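Notes from the allotment

I finally got round to the leeks this month, and I'm a bit sore but very pleased with myself. We had 18 good ones off the bottom bed at Staston, which is better than last year (slugs, don't ask). Most went straight into soup, and the tough green tops are in the freezer for stock.

The shallots are another matter. I put in a new sort called Bravo in October and half of them have heaved themselves out of the ground - I keep pushing them back in and the blackbirds keep helping them out again.

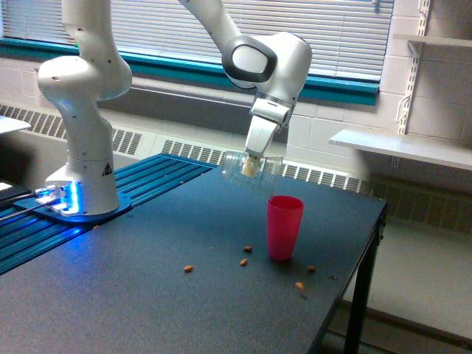

Seed orders next! If you want to come in with me on the Jiltier list, drop me a line before the end of January. Orders over 100 pounds get free postage, and between us we managed 185 last time without even trying. I'm having the Onix beetroot again, plus a squash I can't pronounce and almost certainly haven't room for.

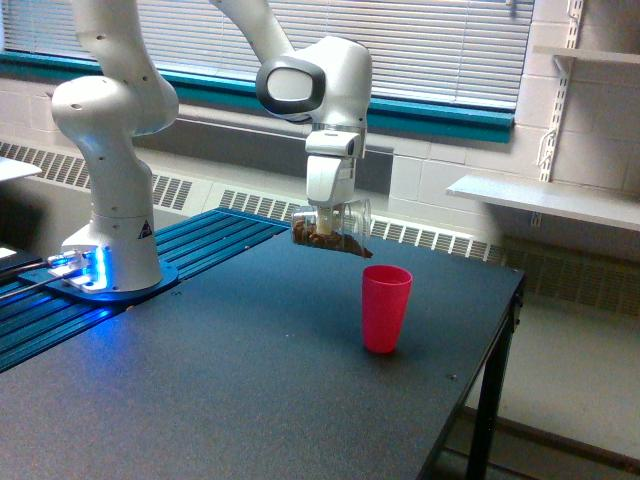 One more thing about the water butts: do put the lids back on, please. I fished a very soggy glove out of the one by the gate and it's drying on the fence if it's yours. The tap stays off until March, so what's in the butts has to do us all till then.

Recent items
Frost and the broad beans
Swapping seed potatoes
A good use for old carpet

Contact us | Copyright Staston Plot News | Back to top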